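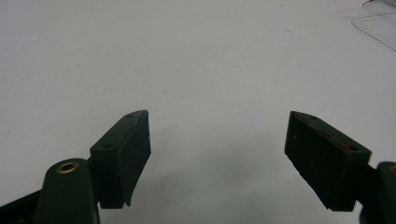
*A pale, nearly plain surface, with two dark green fingers facing each other across a gap.*

# Collum: a list of words for bread

Collum is a small, hand-gathered collection of everyday words for bread and everything that goes with it: loaves, crusts, crumbs, heels, ovens, peels, proving cloths and the bit of dough you keep back for tomorrow. It has 114 entries so far, drawn from home bakers and village bakeries, and I'm delighted with every one of them.

It started as a page of notes by Lucienne Perrin, who wanted to know why her two grandmothers had different words for the end of a loaf. She asked the neighbours, the neighbours asked their cousins, and by January we had a spreadsheet (a messy one!) and a reason to tidy it up.

## What's in the folder

- `words.csv` – the main list, one word per row
- `sayings.csv` – 40 proverbs and turns of phrase that mention bread
- `notes/` – longer write-ups of words that wouldn't fit in a cell
- `sources.md` – who told us what, where they agreed to be named

## Columns in `words.csv`

| Column | What it holds |
|---|---|
| `word` | the word as the speaker spelt it |
| `language` | French, Romanian, Greek or English |
| `place` | village, valley or town, as given |
| `meaning` | a short gloss in plain English |
| `said_by` | initials, or blank |
| `sure` | `yes`, `fairly` or `no` |

Please do look at `sure` before you quote anything. A `no` usually means one person remembered the word from childhood and we haven't found a second speaker. Those rows are my favourites, so I've left them in.

## How the words were gathered

Mostly by talking to people while they baked. Régis Pichon did the French valleys, Ecaterina Matei wrote to her whole family and then to their friends, and Stamatia Rallis came back from one summer with so many words for rusks that we had to add a sub-heading in the notes. Jacqueline Fleury checked spellings and caught 3 words I'd entered twice under different accents.

We kept the spelling people gave us, even when a dictionary disagrees. If there's a common dictionary form, it's in brackets at the end of `meaning`.

## Things worth knowing

The list leans heavily towards wheat. Rye and maize are thin, and chestnut flour has just 8 entries, all from the same side of one hill. I'd love more!

Sweet breads are in if the speaker called them bread. Cakes are out, although we argued for a whole evening over brioche and in the end it stayed.

`sayings.csv` has literal translations only. Some of them sound very odd in English ("he has eaten the crust before the field") and I think they're better that way.

Place names aren't standardised yet. The same village may turn up under its old and new names, so take care if you're making a map.

## Adding a word

Open an issue or send a row in the format above. Tell us where you heard it and, if you can, who used to say it and when. A sentence showing the word in use is hugely welcome. Recordings are lovely too, but we've nowhere to keep them at the moment, so please write down how it sounds instead.

## Sharing

Use it, print it, read it out in your kitchen. Credit "the Collum word list" and keep the `said_by` initials with any entry you copy.

## To do

- merge the two spellings of the oven-mouth word
- ask Stamatia about the barley rusks again
- finish `notes/starters.md`, which stops halfway through the second story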